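Tesska Tabletop Die-Cutting Machine
User Guide, Section 4: Cutting and Embossing Card Stock

This section covers everyday cutting with thin metal dies and embossing with folders. Set up the machine as shown in Section 3 before you start. Both side flaps must be down and the suction lever turned to LOCK.

4.1 What is in the box

Base platform, part 1065
Clear cutting plates, pack of 2, part 105
Embossing mat, part 1113
Handle and locking pin
Magnetic shim

Cutting plates are a wearing part. You can order more from the Uselbridge shop or from any store that carries Tesska.

4.2 Cutting with a thin metal die

1. Lay the base platform on the front flap with the printed side up.
2. Put one cutting plate on the platform.
3. Place your card stock on the plate, good side down.
4. Set the die on the card stock with the cutting ridge facing the paper. Run a fingertip lightly over the die if you can't tell which side is which. The ridge side feels sharp.
5. Hold the die in place with a small piece of low-tack tape. Stick the tape across a part of the die that has no fine detail.
6. Cover with the second cutting plate.
7. Feed the stack in until it touches the rollers, then turn the handle away from you at an even speed.
8. Lift the stack off the back flap. Don't pull it out while the rollers are still gripping it.

CAUTION: Keep fingers, sleeves and necklaces away from the rollers. Children should use the machine only with an adult beside them.

CAUTION: If the handle stops, do not force it. Turn it back towards you, take the stack out and check that you have only the layers listed above.

Note: A creaking or cracking sound from the plates is normal.

4.3 If the die does not cut all the way through

Very detailed dies, such as lace borders and small lettering, often need more pressure in the middle.

1. Leave the tape on and turn the whole stack a quarter turn, if the die is small enough to fit that way.
2. Run it through again.
3. If there are still uncut spots, slip one sheet of copy paper under the bottom plate and repeat.
4. Add a second sheet only if the first makes no difference.

Glitter card, cork sheet and felt are thicker and don't need a paper shim. Try a scrap first. The magnetic shim goes directly on the platform, in place of the copy paper. Never use both.

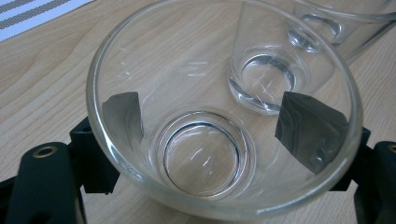 4.4 Caring for your cutting plates

Cutting plates will mark from the first use. The lines pressed into them by a die don't affect the cut until they become deep. Swap the top and bottom plates every few passes, and turn each one over when you do, so that the marks are shared between all four faces. To see how worn a plate is, lift it to a window and tilt it. Fine surface marks catch the light as pale streaks, much like those on the wall of the glass cup in the photo, and can be ignored. Replace the plate when you can feel a groove with your fingernail, when it stays bowed after flattening, or when a crack reaches the edge.

To flatten a bowed plate, run it through with the bow facing up. Don't heat plates in an oven or with a heat tool.

Wipe plates with a dry cloth. Glue and ink can be taken off with a little dish soap and lukewarm water. Dry both sides before the next use.

4.5 Embossing with a folder

1. Lay the base platform on the front flap.
2. Put one cutting plate on the platform.
3. Open the embossing folder and slide the card stock in, up against the fold.
4. Close the folder and lay it on the plate, fold first.
5. Cover with the embossing mat.
6. Feed through once and lift off at the back.

Misting the card stock lightly with water before step 3 gives a deeper pattern and helps stop heavy card from splitting. Pat off any drops. Don't mist foil card or anything coloured with water-based markers.

Note: The Lumanlan and Clalville folder ranges are thicker than ours. Leave out the cutting plate in step 2 when using either one.

Section 5 covers storage and replacing the suction pad.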